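About Brillholm

Sorting bins and secondhand building bricks, from Prarnthorpe

Most companies that sell storage will tell you storage changes your life. We have sold bins for seven years and have yet to see a life changed by one. A bin is a box with no lid. If it is the right size and stands where your hand already goes, you may put bricks in it. If it isn't, the bricks stay on the floor and you own a bin as well.

Brillholm buys used building bricks by the crate, sorts them, and sells them on to schools, libraries and households. We also sell the bins. The second business came out of the first: we wore through a lot of other people's containers and got tired of the claims on the packaging.

What we start with

A crate comes in mixed. The seller usually says it has been "pretty much sorted," which we no longer believe. One crate last May was advertised as sorted by color and held 649 pieces in one bag, along with a spoon.

We don't tip the whole crate out. We tried that, on the advice of a book about tidying, and spent the morning looking at a heap. Now a handful goes onto the table at a time, spread wide enough that no brick is lying on another, with the bins standing behind. Blue, yellow, red, whatever the handful holds. Then the next one. 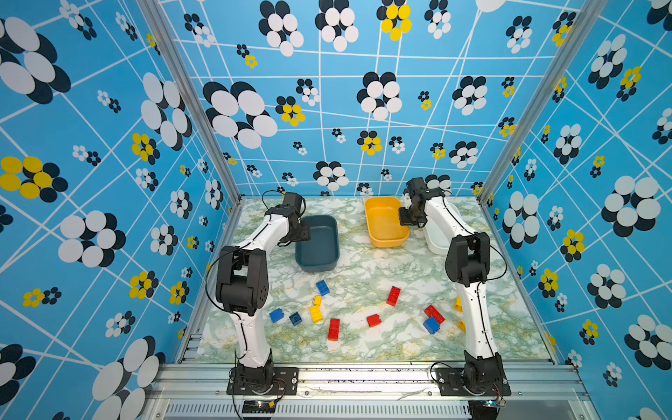 Why the bins are so plain

We get asked for drawers, stacking towers, and trays with small compartments. We have tried nearly all of them. The Desska tower had 36 little drawers and looked wonderful for a week. After that, people opened the wrong drawer, left it open, and dropped the piece into whichever drawer was nearest. The labels made no difference. Adults were worse about it than children.

So we sell open rectangular bins with rounded corners and a rim. The corners are rounded because a square corner holds on to the smallest pieces and you end up digging them out with a fingernail. The rim is for lifting. I would like to tell you there is more to the design, and our supplier certainly thinks there is, but after seven years those are the two features I can vouch for.

They are plastic and they scuff. They take on water spots if you rinse them and leave them to dry by themselves. Neither one bothers a brick. If you want a bin that still looks new in three years, I'd ask what you plan to keep in it.

On sorting by color

I should admit to a bias. I think color sorting is oversold. It photographs nicely and it is quick to teach, and those are real points in its favor with a class of six-year-olds. For anyone who builds, shape is usually what they're hunting for. A person looking for a small two-stud brick does not enjoy finding it under every other blue thing in the house.

We still sort by color first, and for a dull reason: you can do it fast and two people will agree on the answer. Ask two people to sort by "useful" and see how long that takes.

What I won't sell is the idea that the bin has to match. There is a whole range out there of red bins for red bricks and so on, at a markup, and customers tell us it helps. Maybe it does, for the first day. At our table the blue ones can go in the dark bin and a red one can sit in the yellow bin, and the job gets done so long as everybody at the table agrees before starting. Agreement is free. You will also run out of matching bins well before you run out of colors. 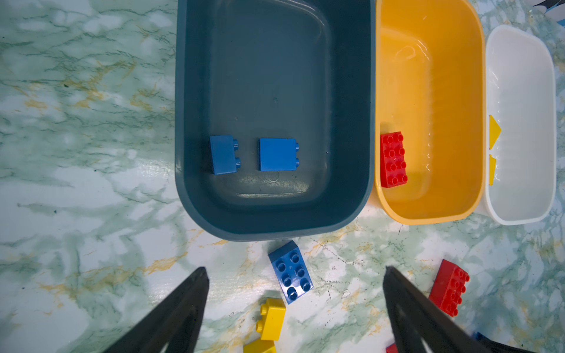 Minoru Katayama thinks all of this is too hard on matching bins, and has asked for a line on the page to say so. His view is that a child who walks up to a table halfway through the job should be able to tell where things go without being told, and that a matching bin does this better than any amount of agreeing beforehand. He would also like it known that he has never seen anyone misplace a yellow brick when there was a yellow bin to put it in.

I have seen it. But it's a fair argument and the schools tend to side with him, so matching bins can be ordered. They cost the same as the others.

How we check the bricks

Every brick is picked up and turned over before it is sold. I know how that sounds, and I was doubtful too when it was suggested. The trouble is that the top of a brick tells you very little. Cracks start at the side walls. Chewing shows at the corners. Glue hides underneath, and you won't spot it with the studs facing you.

So each piece gets a look at its sides as well as its studs. Anything split, gummed up or badly bitten comes out. We don't polish. We were once sold a liquid for restoring faded plastic, and what it restored was a smell. Faded bricks go into a separate lot, marked as faded, at a lower price. They click together like the others.
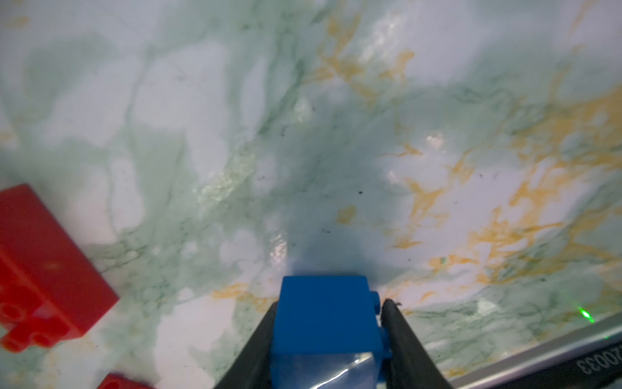
Blue brick, turned on its side, with red ones nearby.

The table

A few customers have asked about the marbled top. The honest answer to "does a special surface help?" is that I doubt it. We had plain white before and plain gray before that. A pale top of any kind makes a strong red or blue brick easy to find, and a dark one makes you squint. The green and gold veining does nothing that I can measure. I've grown used to it.

The Hattori sorting mat, which we stocked for one season, was supposed to keep pieces from sliding. It did. It also kept them from being swept into a pile with the side of your hand, which is how everyone finishes. We sold 89 and took back more than I care to print.

What we can't promise

We can't promise that a lot contains the part you need. We can't promise exact shades, as old bricks vary and so do screens. We don't guess at the age of a brick, and I'd be careful with any seller who does.

We can't promise your children will tidy up either. Ours don't, particularly. What does seem to help is leaving the bins out on the table, in reach, with the bricks in front of them. Put the bins away on a shelf and you've added a job before the job.

Visiting and selling to us

The counter in Prarnthorpe is open mornings until noon. Bring bricks in anything you like, sorted or otherwise – we'll be going through them again either way. We pay by weight after checking, and rejected pieces go home with you if you want them. Please take out the spoons.

Orders for bins, mixed lots and faded lots can be placed at the counter or through the order page.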